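Curkley Boards > World News > Conflict and Defense

Thread: Ministry says "drone workshop" found in Ernitz. Anyone buying this?

Started by pomelo_west
November 15, 2023

So the Marwat defense ministry put out its statement last night. According to them, border troops raided a farm building outside Ernitz and found a workshop where militants were getting 85 drones ready for an attack on the Lelari crossing. The attack was supposed to be blamed on the army. They say the whole thing was being filmed in advance by "foreign media specialists."

I have read it four times and I still can't find the name of the farm, the unit that did the raid, or one person who was arrested. The wire copy just repeats it with "according to the ministry" stuck on the end of each paragraph.

What am I missing?

---

Reply from gatehouse_lou

You're missing nothing. They did this in October too. Statement on a Saturday night, "intelligence indicates," everyone runs it, and by Tuesday it's gone. I went back to look for a follow-up on the October one and there isn't any. No attack, no trial, no correction.

---

Reply from N_Sosa

I'd be careful with "they did this before so it's fake now." I spent 14 months in Lelari working logistics for a grain shipper and there really are armed groups on the Ernitz side with drones. I heard them. Two of our drivers quit over it. The ministry can be lying about the plot and still have raided a real building.

My problem is the number. To get 85 drones ready you need batteries, chargers, a generator that runs all day and people coming and going. Ernitz is one paved road with a bakery on it. You don't hide that for weeks and then get discovered by a border patrol.

Nicanor

---

Reply from pomelo_west

That's fair. I shouldn't have put it as real or fake in the title. But if there was a raid, where's the building? Every army in the world photographs what it captures. They lay it all out on a tarp.

---

Reply from ladi_igwe

They did release video. It's 11 seconds long. A door, a dark room, a shelf with boxes on it, then a soldier's back. I can't see a drone in it. I'm not saying there isn't one in the boxes.

I tried to match the door to anything in satellite pictures and of course you can't, a door is a door. What you'd want is a wide shot from outside with a ridge line or a water tower. The video starts inside. Whoever cut it either didn't think about that or did.

---

Reply from borderline_case

Here we go. Any time a government we don't like says something, it's a lie until proven in court. When the opposition council in Ernitz says 2,000 people were forced out of their homes, everybody here prints it on a T-shirt. Where's the satellite match for that one?

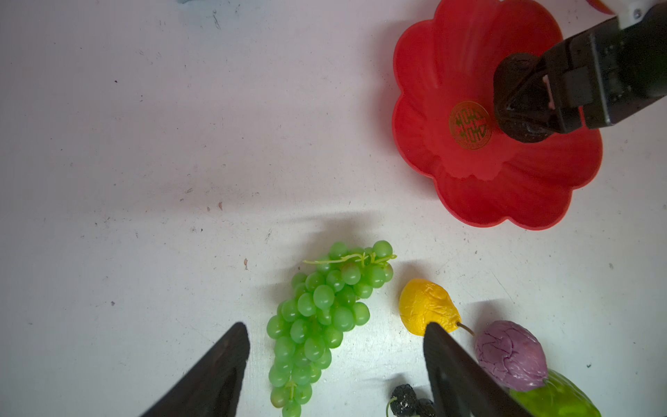 And before anyone says I work for somebody, I'm a retired bus mechanic. I just think the standard should be the same both ways. The army has lost people on that road. If they act early they're staging it, if they act late they're incompetent.

---

Reply from serpil.karaca

The standard should be the same, agreed, and I don't trust the council's figure either. I looked for where it came from. The council got it from a charity's newsletter, and the newsletter got it from "local officials," meaning, as far as I can tell, the council. So it goes in a circle. I wouldn't repeat it.

But these aren't the same kind of claim. One is a bad count of something that people on both sides agree happened. The other says what the enemy was going to do next week. You can't check a thing that hasn't happened, and if it never happens the ministry says it was prevented. There's no outcome that makes them wrong.

---

Reply from borderline_case

So no government can ever warn anybody about anything?

---

Reply from serpil.karaca

They can. Name the place, show the stuff, let somebody in who doesn't work for you. The border monitors have an office in Lelari. It's a short drive.

---

Reply from N_Sosa

The monitors need a permit from the ministry to go past the second checkpoint, and that permit took weeks even when things were quiet. So "let somebody in" is more than a phone call. Still, the ministry is the one that signs it. If they wanted them there they'd be there by lunch.

---

Reply from trini_dominguez

Has anyone read the statement in the original? The English version says "were preparing." The one on the ministry's own site is closer to "may have intended to prepare," which is a whole lot weaker. Also the English one says "foreign media specialists" and the original says "persons with video equipment." That could be a wedding photographer.

I do translation for a living (contracts mostly, nothing exciting) and I'm not claiming it's on purpose. Press offices are sloppy. But the headlines all came off the English one.

---

Reply from gatehouse_lou

OK that's the most useful post in this thread. Can you put the two side by side?

---

Reply from trini_dominguez

Tonight, after work. It's only the second and fourth paragraphs that differ in any way that matters.

---

Reply from borderline_case

"May have intended" is how careful people write. You're counting it against them that they were careful in their own language.

---

Reply from trini_dominguez

No, I'm counting it against whoever took the careful part out — and against the papers that didn't look.

---

Reply from olga_f (moderator)

Two posts removed for calling another member a paid troll. Don't do that. If you've got a problem with a post, use the report button.

I've changed the thread title at pomelo_west's request. Trinidad, when you post the two versions, please link to the originals and don't paste the full text.

---

Reply from ladi_igwe

Small update. A local channel in Ernitz says there was a lot of army traffic on the north road that night and some shooting, and that a barn burned. They don't say who owned it or if anyone was hurt. One source, no pictures, so take it for what it is. It does fit with Nicanor's idea that something got raided.

It doesn't get you to a plot. I'd still want to know what was in those boxes.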